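The Galla Community Kitchen has updated its care guidance for shared steaming equipment. The following posts set out what members are asked to do after each session. (1/5)

Lids and baskets are to be washed separately. Please use warm water and a soft brush, following the direction of the weave. Dish soap is not to be used on bamboo. (2/5)

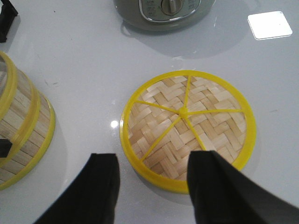
Steamer lid with yellow rim and woven bamboo panel.

On lids with plastic spokes, food residue tends to collect where the spokes meet the rim. Members should brush these joints from both sides and rinse once more. (3/5)

Lids must air-dry for at least 9 hours before they are returned to the Prundholm shelf. Stacking is not permitted during this time.

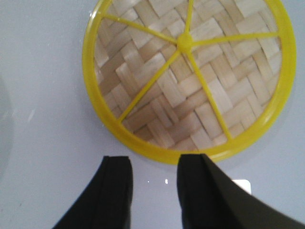
Any lid with a split strip or a loose spoke should be handed to Hussam Saliba at the front desk. Replacements are kept in stock. (4/5)

The next steaming class, led by Vinh Giáp, takes place on Sunday. Registration is open for up to 70 members. (5/5)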